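Skimport Teaching Bench: Set-up Guide
Section 4. Moving a hand task to the cell

4.1 Before you start

Read Section 3 (Bench layout) first. The steps below assume that the table, the rails and the power supply have been installed and signed off. You need one operator who does the task by hand in normal work, and one shift lead who can approve changes to the work sheet.

Choose the operator before you choose the task. The person who has done the job longest is usually the right one, even if that person has never used the bench. Allow a full shift for the first task. Later tasks take less.

Note: Time at the bench is paid at the operator's normal rate and does not count against the line target. Enter it under code 56 on the time sheet.

4.2 Preparing the work surface

1. Lay the board on the table and check that it does not rock.
2. Clear away anything that is not part of the task.
3. Put the parts where the operator would normally reach for them. Do not move them to suit the cell.
4. Run the gripper cables off the board and down to the floor. Leave enough slack for a full reach with both arms.
5. Close the curtains on both sides.

CAUTION: Cables on the floor are a trip hazard. Keep the walkway behind the operator clear, and do not step over the cables while a recording is running.

4.3 Recording the task

1. The operator takes one gripper in each hand and holds them level, just above the board, with the fingers open. This is the start position.
2. Wait for the tone.
3. Carry out the task at normal working speed. Do not slow down to help the system.
4. Return to the start position and hold still until the second tone.
5. Put the parts back by hand and repeat.

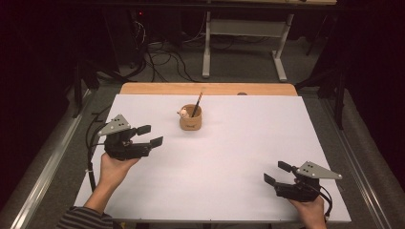

A first set is 18 good recordings. If the operator drops a part or stops partway, press Discard and go again. Discarded recordings are deleted at the end of the shift and are not seen by anyone outside the bench area.

Small differences between recordings are useful. Shift the part a little each time, and turn it now and then. If all the recordings are the same, the cell will fail the first time a part arrives slightly out of place, and error 173 (Part not found) will show on the panel.

Note: The grippers get heavy. Change operators or take a break after each set. Sore wrists should be reported to the shift lead the same day.

4.4 Handing over to the cell

1. Load the set in the Mulley panel and select Build.
2. When the build is finished, run the cell at low speed with the operator watching from outside the guard.
3. The operator marks each cycle as Accept or Reject. Only the operator who recorded the task can do this.
4. After a full set of accepted cycles, the shift lead releases the task.

CAUTION: Never reach into the cell during a low-speed run. Low speed is still fast enough to trap a finger.

4.5 What changes for the operator

Once a task is released, the operator no longer does it on every part. The job becomes loading, checking and clearing stops. Update the work sheet before the next shift so that these duties are written down and rated.

Keep at least one hour of hand work on the task each week for every trained operator. The Drurkden site dropped this in December and had trouble covering the line when the cell was down for repair.

The operator's reject marks stay in force after release. If an operator rejects a part, the line does not override it. Send repeat rejects back to the bench and record a new set as in 4.3.

Form 1347 (Task release) must be filed with the updated work sheet.

Section revised 26 February 2021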